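Software person wanted for a gripper that has to deal with soft things

Hi! I'm Anneliese Pfeiffer and I run the manipulation software at Teuber, a small shop in Kumcombe. I'm looking for one more person to write code with me and Waltraud Reuter, starting in January if we can manage it, and I'd like to tell you what the job is before you spend an evening on a cover letter.

We make Irkik, the software layer that sits between a policy and the arm. It takes whatever the planner or the learned model wants to do, checks it against what the wrist camera and the joint sensors are saying, and turns it into motion the hardware can live with. Rigid parts we do pretty well. Cloth and plush and anything floppy is where I want help, and lots of it.

Most of your first few months would go into grasp-state estimation from the wrist view. Is the fabric held? Is it held by one fold or by a good handful? Is it about to slide out while the arm swings over to the next spot? Right now we answer that with a small classifier and a pile of hand-tuned rules (mine, sorry), and the rules have grown to 931 lines in a single file. I would love for you to delete them.

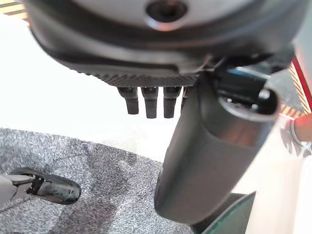
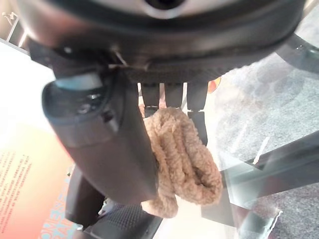 Wrist views, the second one with a tan, fluffy piece of fabric in the gripper

The other half of the work is tooling. We have a replay viewer called Trosirard that lines up camera frames with commanded and measured joint positions, so you can scrub back and forth and see where a run went sideways. It's good on short runs and painful on long ones. It loads everything into memory, it falls over if a timestamp goes backward, and the search box only understands exact matches. Waltraud has a rewrite of the loader half finished on a branch and would be thrilled to pair with you on it.

What I'd like you to bring: solid Python, and enough C++ that you can read our controller and change it without breaking the timing. The control loop runs at 100 Hz and the perception code doesn't keep up with it, so you should be comfortable with threads, queues, stale data and all the ugly stuff that comes with them. Some experience training vision models helps a lot. A robotics degree is fine, no robotics degree is fine too -- I came from audio software myself.

You don't need to know grasp theory. You do need to be okay with standing next to an arm for part of the day, because a good chunk of our bugs never show up in simulation. That also means the job is on site at least 3 days a week. The rest you can do from wherever you like.

To apply, send me a resume and a link to some code you wrote, or a page about a bug that took you way too long to find. I really do read those! If we both like the sound of it, we'll have a phone call, and then you'd come by for an afternoon. We'll hand you a set of 277 logged grasps with labels we only half trust, and the three of us will dig through them together. It's paid, and there's no whiteboard part.

Pay range and benefits are on the jobs page, and we can help with moving costs. Questions before you apply are very welcome -- write to me directly, and if it's about the controller, copy Waltraud, who will give you a much better answer than I can.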